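4. Planning the purchase

Complete this section before requesting a quote for the Rallik pick-and-place cell. The simulation package is licensed separately from the hardware and can be ordered first.

4.1 Sizing the cell in simulation

1. Install the Rallik simulation package on the planning workstation.
2. Load the block-handling template. Replace the block sizes with those of your own parts.
3. Set the gripper finger width to match the finger set you intend to buy.
4. Run 200 trial picks for each part size. Export the log.

Note: Check finger clearance from the wrist view as well as the overhead view. A part close to the gripper can hide most of the finger.

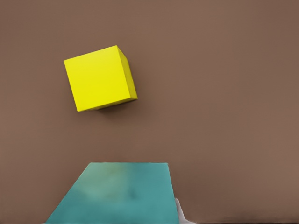 5. Enter the failed picks from the log in column C of the planning sheet. If any part size shows more than two failures, quote the wide finger set – order number 1574 – in place of the standard one.
6. Repeat step 4 with the new finger width.

Caution: Simulated results do not cover part weight or surface friction. Do not release a purchase order for fingers on simulated results alone. Request a sample set from Weltau and test it on real parts.

4.2 Budget lines

1. Enter the arm, controller and fingers as capital equipment.
2. Enter the simulation license as a yearly cost.
3. Allow 37 hours of integration labor per cell. Guarding is quoted separately by Eskola.
4. Add one spare finger set per cell.

Note: Quotes received after November use the new price list. Send the completed sheet to Shanti Dwivedi, Applications, by noon on Friday for inclusion in the next quoting round.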